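Kallix Council Kit
Set-up Guide

Section 4: Running a mandate renewal

Welcome to the part of the kit we like best! By now you should have sorted your cards (Section 2) and played the short opening debate (Section 3), so your group knows how to ask for the floor and how to second a motion. A mandate renewal is the first session where things get really tangled. A peacekeeping mission is already on the ground, its authority runs out at the end of the session, and the council must agree on a text to keep it going, change it or let it lapse.

The scenario was written by Ludger Brinkmann and concerns the mission in Letaslow, a landlocked country that has had a shaky ceasefire with its neighbour Zilow. Everything you need is in the green envelope. Please don't hand out the Zilow briefing early — half the fun is in who has read what, and when.

4.1 What should be on the table

13 seat cards
13 sealed national briefings
1 draft resolution, called the Frerichs draft, with 11 operative clauses
1 chair's folder
1 sand timer or any timer that can be set to 180 seconds
Amendment slips (a full pad)
Voting cards in three colours for each seat: green for yes, red for no, white for abstain

If you have fewer players than seats, give some players a second seat. Avoid giving one person both Letaslow's closest ally and Zilow's closest ally. It can be done, and one or two brave souls have enjoyed it, but they end up arguing with themselves and everyone else goes quiet.

Note: Letaslow and Zilow are not council members in this scenario. Each may be invited to speak. Neither may vote. The invitation itself has to be moved and agreed, and a clever delegation can make quite a lot of that.

4.2 Preparing the room

1. Set the seats in a horseshoe with the chair at the closed end. Straight rows work too, but people turn round to talk and the chair loses track of who has asked to speak.

2. Put the seat cards out in alphabetical order by country, going clockwise from the chair's left.

3. Find a corner or a corridor for private talks. It needs to be far enough away that ordinary speech doesn't carry back to the council.

4. Place one copy of the Frerichs draft at each seat, face down.

5. Place the spare copies by the chair. There will be scribbles, and then scribbles on the scribbles, and somebody will want a clean one.

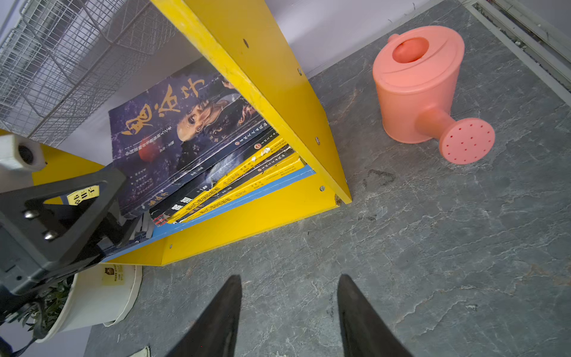 6. Let delegates find their seats and read their own briefing in silence. Most groups want a good long read at this stage. Resist the urge to hurry them. The briefings are written so that the last paragraph changes how you read the first, and people who skim tend to vote against their own government's wishes (which makes for a lively ending, it must be said).

7. When all the briefings are closed, ask the delegates to turn over the draft.

Caution: Check that the two permanent seats have the correct briefings before you go any further. They are marked with a P on the inside flap. If these are mixed up with ordinary briefings, the session will run perfectly well until the vote and then fall apart completely.

4.3 Choosing the penholder

The penholder is the delegation that looks after the text. It introduces the draft, receives amendments and decides which ones to take in without a vote. In the printed scenario this job goes to the seat marked Frerichs draft sponsor, and for a first go we suggest you leave it there.

1. The chair calls on the penholder to introduce the draft. One speech, 180 seconds at most.

2. The penholder names the clauses that differ from last year's mandate. These are clauses 3, 6 and 8 in the printed text.

3. The chair opens the speakers' list. Delegates hold up their seat card to be added. The chair writes down names in the order seen and reads the list aloud once.

4. Each speaker has the same time as the penholder. Speakers may give up what they haven't used, but can't pass it to a friend.

5. After the list has been read through once, the chair asks whether anyone wishes to suspend the meeting for private talks. Somebody always does. Let them!

Note for experienced groups: Try leaving the penholder's seat open and have the council agree on one. It makes the session longer, and you will learn a great deal about your players.

4.4 Name boards and emblems

Each delegation needs something the chair can recognise from across the room. The plain seat cards do the job, but we warmly recommend letting people make a proper board with an emblem on it, especially if you plan to play all the sessions in the kit. Delegates grow very fond of their countries once they have drawn something for them.

1. Fold a sheet of stiff card lengthwise so that it stands up by itself.

2. Write the country name in capitals along the front. Use a thick pen.

3. Draw or paste the emblem to the left of the name.

4. Write the same country name on the back, smaller, for the delegate's own use. This sounds silly until you have played three sessions under three different flags.
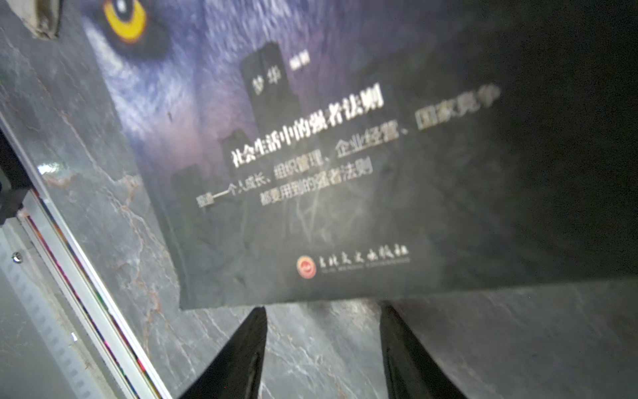 An emblem only works if it can be told apart from its neighbours at a distance, so pick one big subject and keep to colours that sit close together. Coats of arms with lots of little parts look splendid up close and turn to porridge from the chair's seat. Animals are a safe choice, and a face works better than a whole body. Book jackets are a wonderful place to look for ideas: the wolf's face on that dark cover, done in blue, violet and purple, is just the sort of thing we mean. If two delegations both want the same animal, have them settle it by negotiation and treat it as a warm-up.

Caution: Keep to made-up emblems. Real flags bring real arguments with them, and the briefings in this kit aren't meant to stand in for any actual government.

4.5 Handling amendments

This is where a renewal is won or lost, and where the chair earns their biscuits.

1. An amendment must be written on a slip. Spoken amendments don't count, however well spoken.

2. The slip must give the clause number, the words to be taken out and the words to be put in. If only one of these applies, leave the other line blank.

3. One other delegation must sign the slip. Signing means only that you are willing to discuss it, and you may still vote against it later.

4. Hand the slip to the penholder, who may accept it on the spot. If it is accepted, the chair reads the new wording aloud and all delegates correct their copies.

5. If the penholder refuses, the slip goes to the chair and is put to a vote before the draft as a whole.

6. Where two slips touch the same clause, take the one that changes it most first. If you honestly can't tell which that is, take them in the order received.

Note: Watch for amendments to the opening paragraphs. They change nothing the mission does, and new players often wave them through. The Zilow briefing explains why one country cares enormously about being mentioned there by name, and whether its friends will sit on their hands if it isn't. We'll say no more.

4.6 The vote

1. The chair announces that the list is closed and that the council will vote. After this point nobody may leave for the corridor.

2. Each delegate chooses one voting card and holds it face down.

3. On the chair's word, all cards go up together.

4. The chair counts green, then red, then white, and reads out all three totals.

5. The draft is adopted if there are at least eight green cards and neither permanent seat has shown red.

6. A white card from a permanent seat does not block the draft. Say this aloud before the cards go up. It is the rule people most often get wrong.

7. The chair then asks for explanations of vote. Keep these short. A delegation that abstained should always be offered the chance to speak, and in our experience these are the best speeches of the session.

Caution: Don't allow a second vote on the same text. If the draft fails, delegates may bring a short "technical" text that keeps the mission going unchanged for one month. You will find a blank for this at the back of the chair's folder. It follows the same voting rule.

4.7 If things get stuck

The speakers' list is empty and nobody wants to vote: suspend the meeting. Silence in the room usually means that something is being arranged under the table.

The penholder accepts everything: remind them quietly to look at page two of their briefing.

A permanent seat threatens red on every clause: let them. Ask them, from the chair, to put one amendment in writing. They nearly always can, and then you have something to work on.

The totals don't add up to 13: somebody with two seats has held up one card. Have all the cards raised again in the same colours.

The mandate lapses: this is a perfectly good result and the kit allows for it. Go to Section 6, "After the mission", and use the July timetable in place of the ordinary one. Otherwise carry on to Section 5, where the new mission commander reports to the council and is not very happy about clause 8.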